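Mein erstes Spiel von der Bank

Am Sonntag bin ich endlich für Stornau aufgelaufen. Ich schreibe es heute auf, weil ich gestern zu müde war und weil mein linkes Knie beim Sitzen weniger klagt als beim Stehen.

Ich spiele Rugby seit April. Davor habe ich viele Jahre nur zugeschaut, meistens mit Danjuma Nwankwo, der in unserer Mannschaft Gedränghalb ist und mich zum ersten Training mitgenommen hat. Unser Trainer Olumide Okafor stellte mich auf den Flügel. Er meinte, dort könne ich am Anfang am wenigsten verderben, und ich habe das als Freundlichkeit verstanden.

Bis zur Halbzeit saß ich also auf der Bank und fror. Der Gegner, Cadetura, war körperlich stärker als wir und schob unser Gedränge mehrmals zurück. Trotzdem lagen wir nur mit zwei Punkten hinten. Ibrahim Ajayi hatte einen Versuch gelegt, den ich von meinem Platz leider nicht sehen konnte, ich hörte nur den Lärm. Es waren über 400 Zuschauer gekommen, für unsere Liga ist das sehr viel.
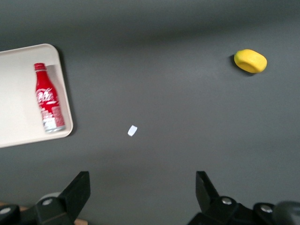
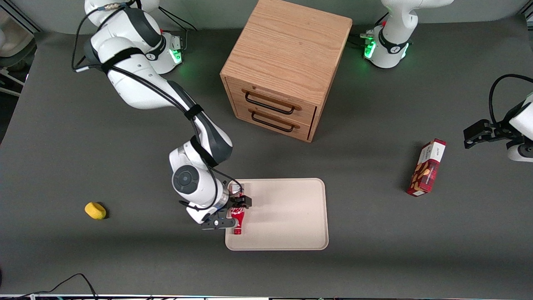

In der zweiten Halbzeit rief mich Olumide zu sich und sagte nur: „Tief bleiben.“ Mein erster Ballkontakt war ein hoher Kick, der mir durch die Hände fiel. Vorball, Gedränge für Cadetura. Ich wollte am liebsten sofort wieder hinaus. Danjuma klopfte mir auf die Schulter und rief etwas, das ich bis heute nicht verstanden habe.

Danach wurde es besser. Ich habe zwei Tacklings gemacht, eines davon sogar richtig, mit dem Kopf auf der sicheren Seite, so wie wir es geübt haben. Einmal bekam ich den Ball an der Seitenlinie und lief vielleicht so weit, wie mein Wohnzimmer lang ist, dann lag ich im Aus.

Wir haben verloren. Danjuma ärgert sich immer noch über den letzten Straftritt, ich finde die Entscheidung des Schiedsrichters eher richtig. Darüber werden wir wohl noch bis zum nächsten Training streiten. Ich muss bis dahin hohe Bälle üben und mir längere Stollen kaufen.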